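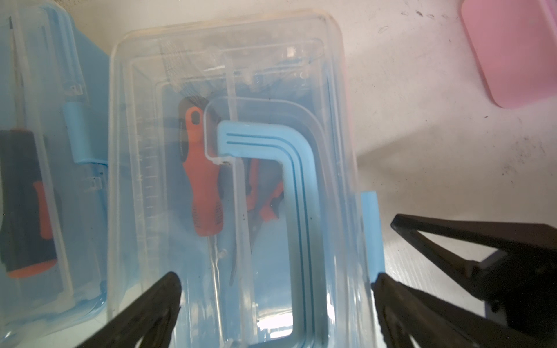 Figure 3. A clear plastic storage box with a light-blue carrying handle folded flat across the lid.

4.2 Why people stop opening the box

In the last section we talked about where households keep the things they mean to use again, and we found that the kitchen, the hall closet and the space under the bed do most of the work. We would now like to slow down a little and look at something that came up in nearly every conversation we had in Leltalton, which is the matter of what happens to a box once it has been filled, closed and put on its shelf. We had gone in expecting to hear a good deal about space. People did talk about space, and at some length, but what they really wanted to tell us about was forgetting.

Most of the households in our study owned at least one lidded box of the general type in Figure 3, and many owned a good number of them in several sizes. They were used for sewing supplies, birthday candles, spare buttons, medicine, children's art materials, phone cords, seed packets and, in one very organized home, for nothing except gift ribbon. When we asked why they had picked a see-through box over a cardboard one or a tin, the answer was almost always that they wanted to be able to find things without taking the lid off. It is a sensible answer, and we believed it too when we started.

The interviews tell a slightly different story. People who had chosen clear boxes for this reason still told us, often with a laugh, that they had bought a second pair of scissors or a third roll of tape while the first was sitting a few feet away. One woman in the Grondau neighborhood explained it to us this way: "I look at the box and I see the box. I know it's the craft box. I don't look any further than that." We heard some version of this so many times that we began to call it the "whole box" habit in our notes, and the name has stuck with us.

The whole box habit seems to have a few different roots, and we don't want to pretend that we have sorted them all out. Part of it is simply how clear plastic behaves on a shelf. A wall and a lid can both let light through and still catch reflections, and where one layer of plastic sits over another the edges soften whatever lies behind them. A reader who looks again at Figure 3 will notice that the contents do show, though in a blurred sort of way. Our participants described much the same thing at home, especially in closets with a single overhead bulb, and several of them said they had quit trying to peer in and had gone back to guessing.

Another part has to do with who packed the box. In the homes where one person did all the packing, that person could usually tell us what was inside with her eyes closed, and the other members of the family could not. We visited in April, when a lot of families were putting winter things away, and we were lucky enough to be there for a few of these sessions. The packer talked the whole time – "mittens in here, the good scarves under them" – and it was quite clear that the talking was a way of remembering. Nobody else in the house was listening very closely. When we came back in the fall, it was the packer who was called from the other room every time a mitten was needed.

Labels helped, though less than we had hoped. Of the 18 households that took part in the follow-up visits, 12 had put a written label on at least one box. The labels tended to name a category ("crafts," "bathroom extra," "misc.") and they tended to stay put long after the contents had moved on. We saw a box marked "baby socks" in a home where the youngest child was already in middle school. The owner knew perfectly well that it held batteries, and she told us she rather liked the label and had no plans to change it. We mention this fondly, and also because it shows that a label can do other jobs besides telling a stranger what is in the box. It can mark a place on the shelf, or keep hold of a time in the family's life.

We also asked about handles. Here the findings were clearer than we expected, and they bear on the argument we make in Section 5. Boxes with a carrying handle were much more likely to be described as something that "goes places," such as to the kitchen table, the porch or a grandmother's apartment. Boxes without one were described as things that "live" somewhere. Nine of the follow-up households kept a handled box for homework or sewing, and in all nine the people who used it could name most of what it held. We take this as a sign that carrying a box to a table, opening it up and sitting down with it does more for the memory than any amount of looking at it on a shelf. We should add a word of caution, though. It may well be that people simply choose a handled box for the things they already use often, and our interviews cannot pull these two explanations apart.

The price of the boxes came up less often than we had guessed it would. Only the families who had recently moved into the new buildings along the Yuan canal spoke about it much, and for them it was tied to a wider feeling that setting up a home involves a great many small purchases that add up before you know it. One father had kept a running list on the refrigerator and was happy to read it aloud to us. Most of his boxes had come from Tastero, the discount store near the bus station, and he had bought them all on the same evening, before he knew what would go into them. He was still, he said, finding out.

Finally, we would like to note how cheerfully most people spoke about all of this. We had worried that questions about clutter would make our hosts uncomfortable, and in a couple of homes they did. Far more often, though, someone got up in the middle of an answer, took down a box they hadn't opened in a long while and went through it with us, one item at a time, with a story for each. These were some of the longest recordings in the project. They are also the ones we have leaned on most in the pages that follow, where we turn from the single box to the shelf as a whole and ask how families decide what gets to sit at eye level.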